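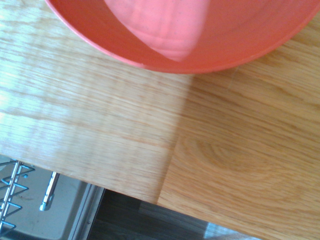 Worktop surface, item 1 of the kitchen users' meeting, Wasilewska building, 16 March 2026. The meeting took this item first so that the Faden quotation could be dealt with while all parties were in the room. The worktop is light wood with a glossy finish and takes direct sun. With the red plastic bowl standing on it, the sunlit part goes nearly white, the shaded part stays golden, and the line between the two is sharp. Inspection of the finish is therefore unreliable in direct sun and should be carried out with the blind fully closed or after dark.

Present: 8, representing Furo, Skolteo and the building office. Apologies: none received. The minutes of the previous meeting were agreed with one correction: under "Drawers", for "left of the hob" read "left of the sink".

1. Worktop surface (continued)

1.1 Faden has quoted £892 for sanding and re-oiling the full run of worktop, including the return by the window. The price covers materials and one visit. It does not cover removal of the sink or resealing of the wall joint.

1.2 The specification gives 400 grit for the final pass. Furo asked whether this was too fine for the oil to take. The building office will ask Faden to confirm in writing and to state the product proposed.

1.3 Skolteo asked for the work to be done in July, when fewer people use the kitchen at midday. Agreed, subject to Faden's availability.

1.4 Until then, hot pans go on the trivets. Damp cloths are not to be left flat on the wood. Standing water at the sink edge is to be wiped off by whoever finds it.

Action: building office to obtain written confirmation of 1.2 and a July date.

2. Blind

2.1 The cord has been shortened and now reaches the cleat. No further work needed.

2.2 Furo proposed a heavier fabric. Skolteo preferred to keep the present level of daylight. No decision. The item stays open and will be looked at again once the worktop has been finished, as the new oil may darken the wood.

3. Tableware

3.1 The mixed stock of plates, bowls and cups remains in use. The proposal to replace it with a single white set was not supported.

3.2 Plastic bowls and plates go in the upper rack only. They hold water on the foot after a cycle and should be dried by hand before stacking. Stacks in the wall cupboard are limited to 4 high because of the shelf clearance.

3.3 Chipped items are to be thrown away on the day they are found and entered on the sheet inside the cupboard door. Two entries on the current sheet give no description of the item. Entries should say what the piece was and its colour, or the stock cannot be checked against the list. 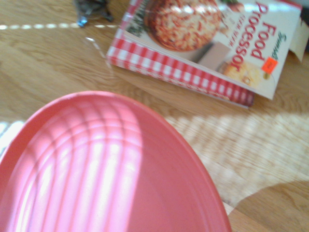
3.4 Personal items left in the kitchen over a weekend will be moved to the shelf by the door. After a further week on the shelf they are treated as shared stock. Furo asked that lidded containers be excluded from this rule. Agreed, provided they are labelled and empty.

4. Cookbooks

4.1 The cookbooks belong on the shelf above the bread bin. They may be used on the table and are to go back afterwards. Books are not to be left beside the hob.

4.2 Skolteo has offered a book stand. Accepted. It will be kept on the same shelf, at the right-hand end.

4.3 Pages are not to be marked. Changes to quantities can be written on a slip and put inside the back cover.

5. Dishwasher

5.1 The machine was serviced last month. The filter had been seated incorrectly, which accounts for the residue reported on cups. The correct position is with the arrow at the front and the handle turned until it stops.

5.2 Loading. Plates stand upright between the tines. Bowls are tilted so that water runs off the base. Cups and tumblers go in the upper rack, open side down. Nothing is to project above the rim of the lower rack, as it stops the spray arm.

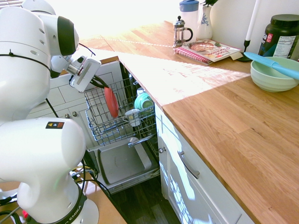 Fig. 3. Upper rack pulled out, red plate upright near the left side, mint-green bowl tilted to the right.

5.3 The door is not to be used as a shelf when open. The lower rack must be pushed fully in before the door is raised. Furo reported that the left runner of the lower rack catches at half travel. The building office will check the runner and the end stop.

5.4 Emptying. The lower rack is emptied first, so that water held on items in the upper rack does not drip on to dry plates. This was already the rule but is missing from the notice on the cupboard. The notice will be reprinted in a larger type size.

5.5 Detergent. The present tablets will be used up. Skolteo asked for powder after that, to allow a smaller dose on short cycles. Agreed for a trial period of 8 weeks, with salt and rinse aid left at the present settings.

Action: building office to check runner (5.3) and reprint notice (5.4). Skolteo to order powder (5.5).

6. Cleaning rota

6.1 The rota continues unchanged, Furo and Skolteo taking alternate weeks. The week ends when the bin has been emptied and the floor swept under the table.

6.2 The tiles behind the hob are to be added to the weekly list. Descaling of the kettle stays on the monthly list.

7. Any other business

7.1 The bread bin lid does not close. It will be replaced from the consumables budget.

7.2 Furo asked for a second hook for oven gloves. Agreed. Position to be marked in pencil before drilling.

8. Next meeting

To be held in the kitchen once Faden has replied on item 1.2. Additions to the agenda should reach the building office 4 working days beforehand.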